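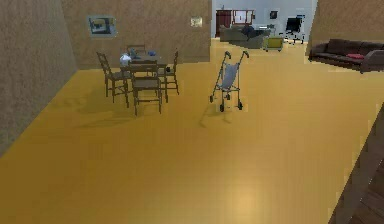

Fourteen out of 20, and what happened to the other six

The retired air defence officer I met in Prandholm spent much of his career being shown things that were supposed to stop drones. He asked not to be named because he still advises on contracts. He had read the Sesix statement on its new jammer, the Mulligan, twice before I arrived, and had underlined one sentence.

"It says 14 of 20 targets were defeated," he said. "Defeated how? Did they fall out of the sky, or did they wander off and land somewhere? If you're guarding a fuel depot, those are very different afternoons."

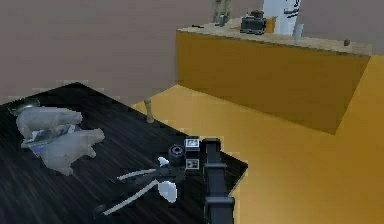 Jonquil Tarrant

The trials took place in November at the Gedberg range. Sesix says there were two, both in "realistic conditions". It hasn't said what the weather was doing, what kind of drones were flown or who was flying them. I asked the company all three questions and was sent the original statement again.

"The pilot matters more than anything," the officer said. "If he works for the people selling the jammer, he flies a nice straight line at a sensible height. I've seen that done. Everyone claps."

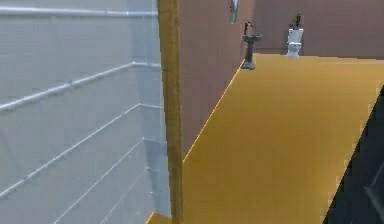 He was no kinder to the army, which wants to buy 1474 of the units before a third trial has been arranged. I put it to him that troops need something now, and that a jammer which works most of the time beats an empty field. He took a while over that.

"Yes, all right. I'd want one too, if I were out there. But I'd want to know which six got through. And a lot of newer drones don't use a radio link at all — they trail a cable, or they steer themselves. Jam away."

Sesix says the Mulligan can be "updated to meet future threats". No price has been given for the updates.

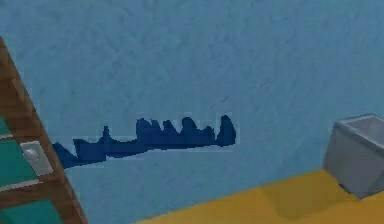 Light blue wall with a jagged navy shape. Computer rendering.

Would he sign for it? "For 20, to break them and see. Not for the full order." He also thought the order would go through. When I asked why, he said the money had to be spent by the end of the year, and that he had sat in that meeting himself.

The army declined to comment on the Gedberg results — it says they belong to the company.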